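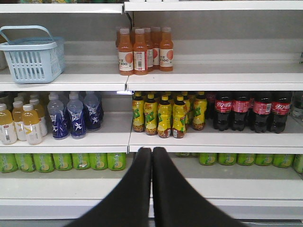 Gripper at the middle shelf, drinks rack

Gripper closes early and faults on the middle shelf

Posted by Fares Jaber, 2023-05-22

We run a picking arm on a drinks rack at our Falthorpe site. Since the last update it stops with fault 2938 when it reaches for the middle shelf. The fingers shut before they get to the bottle. Twice it has knocked one over. The top shelf works fine. I have recalibrated the wrist camera and that changed nothing. Any ideas?

Hussam Saab replied:
Check the shelf heights in your config. Our update put them back to default and every reach came up short. Measure from the floor to the shelf surface, not to the top of the lip. Run it at low speed with one hand on the stop button until you get 6 clean picks.

Malathi Devadiga replied:
had this too. rebooted, went away

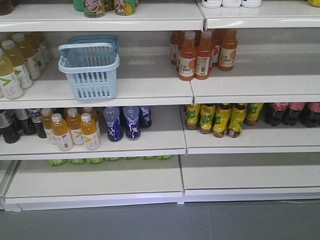
Is it safe to clear a fallen bottle while the arm is paused?
Press the emergency stop first and keep it pressed until your hands are out of the rack. A paused arm can start again on its own when the fault clears.

Related questions
Arm drifts left after a cold start
Fault 99 when the gripper is empty
Resetting the stop button on the Aguirre controller

This site uses cookies. Accept | Settings
Contact | Back to top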